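Small Flat, Big Stuff: tips from the Javirwood readers' page

Got 505 square feet and two people in it? Same. Most of these came from folks on our floor, a few from me. Use what fits, skip the rest.

Measure the door first. Then the elevator. THEN the sofa. A couch that won't turn the corner is a couch you pay for twice.

Bed on risers. Seven inches is enough for flat bins. Label the short end, the one facing out, or you'll be dragging all of them at 11 p.m. looking for a pillowcase.

No room for a wardrobe? Tension rod in the alcove, curtain in front. Check the weight limit, winter coats are heavier then you think. Shirts up top, shoes in a low crate.
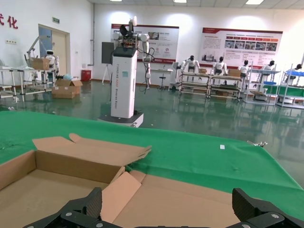 Open carton on a green tablecloth.

Kitchen counters. One thing lives out. Kettle or toaster, pick. The other goes on a shelf, and not the high shelf or you'll never make toast again.

Fold-down table beats a small fixed one. Screw it to a stud. Drywall plugs will let go, ours did, soup everywhere.

Laundry: rack over the tub, window cracked, fan on low. Don't dry in the bedroom in February. Mold behind the headboard by spring.

Magnets on the side of the fridge for foil, scissors, the bottle opener. Strong ones. The cheap ones slide.

Noise. Felt pads under every chair leg, replace when they go shiny. Rug under the desk. Your downstairs neighbor will start saying hello.
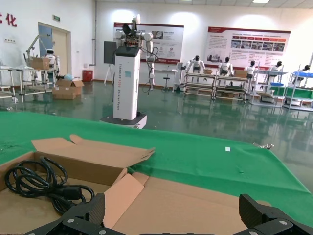 Vol. 7, p. 600

More bits, no order:

Hooks behind every door. Over-the-door kind if you rent.

Vacuum bags for quilts work fine but not for down, it goes flat and stays sad.

A mirror across from the window, low enough to catch daylight. Cheaper than a new lamp.

Paper. Open mail standing up, next to the recycling. If it has to be kept it goes in one folder. One. When the folder won't close, go thru it.

Storage units: add up a year before you sign. If the stuff in there would cost under $1,000 to replace, sell it.

Guests sleep on a folding foam mattress. Stand it on end behind the bedroom door, strap around it so it dosen't flop open.

Next page: bathrooms with no window, and what to do about the grout.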